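Saturday, April 13, 2024

Up before six. Rain in the night but the path was dry enough by the time I got out. I did the short loop past the water tower and came back by the allotment road. Left knee fine on the flat, sore going down the steps. I am still using the Skinix tape on it and the skin underneath has gone red, so I will leave it off for a few days and see.

Breakfast was the end of the rye loaf, toasted, and the last of the plum jam. I need to write down what I did with that jam because I have already forgotten the sugar. It was the batch with the lemon peel in it, and it set much better than the one from the year before.

Spent most of the morning on the bread notebook. The starter has been slow all week. I moved it from the windowsill to the shelf above the boiler on Tuesday and it has picked up a little, but it still smells sharper than I would like. Fed it twice yesterday with half rye, half white. For today's dough I used 400 grams of the Patach flour and held back some of the water. Patach drinks more than the supermarket flour but it takes its time, and if I put everything in at the start I get soup. Mixed at 9, folded at half past, folded again at 10. It felt good by the second fold. 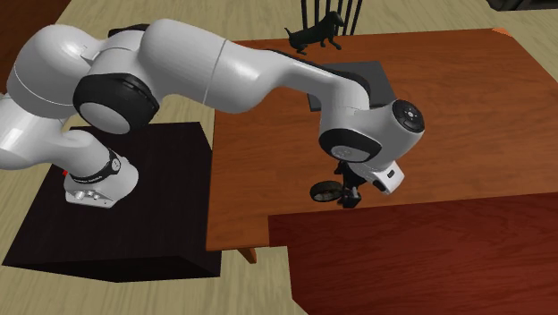
Jiltidar Home Baking Club

Natanael Prado called while the dough was resting. He wants to move the May meeting because the hall has a wedding. I said any evening suits me except the one when my sister is here. He has also had an answer from Guimarães about the bulk order. They will deliver if we take 5 sacks, and we have enough names down for four. He thinks he can talk his brother-in-law into the last one. I said I would go halves on it if the brother-in-law says no, and then spent ten minutes after we hung up wondering where I would put half a sack of flour. Under the stairs, probably, if I move the paint.

We argued a bit about scalding. He scalds all his seeds now, even for a white loaf, and says the crumb stays soft until the third day. I tried it in February and got a gummy line along the bottom. He says I didn't let the seeds cool. He may be right. I will try it again with sunflower only, overnight in the fridge.

Lunch was soup from the freezer, leek I think, no label. Label the boxes.

Shaped at 1:15. The dough was slacker than I wanted and stuck to the bench at one end, so I scraped it up and gave it another short rest before the second try. Into the small basket with plenty of rice flour. I have been stingy with the rice flour and it cost me the top of last Sunday's loaf, which stayed behind in the cloth when I turned it out.
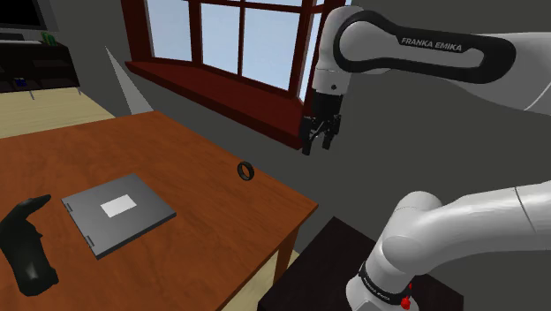 Saturday, early afternoon.

Went to the hardware store while the loaf was proving. Bought a new oven thermometer, the plain dial type. The old one has been reading 203 no matter what I do with the knob, and I had been blaming the oven. Also got picture hooks and a washer for the outside tap. The man at the counter gave me the wrong size and I had to go back from the parking lot.

Baked at 4. Twenty-five minutes with the lid on, then twenty with it off. With the new thermometer in, the oven is clearly hotter at the back than at the front, so I turned the pot around when I took the lid off. Good color all over for once. The ear opened on one side only. I cut it too straight, I think, and a bit shallow. Left it on the rack and did not touch it until after supper, which was hard.

Crumb fairly even, one big hole near the top. Sour, but less than last week. A little more salt next time. I had two slices with butter and one with cheese and wrapped the rest in a towel.

Fixed the tap, still drips. Phoned my sister, who is bringing the dog after all. Starter fed again at 9 and back on the shelf. Seeds are weighed out for tomorrow, and I still have to find the lid for the blue bowl.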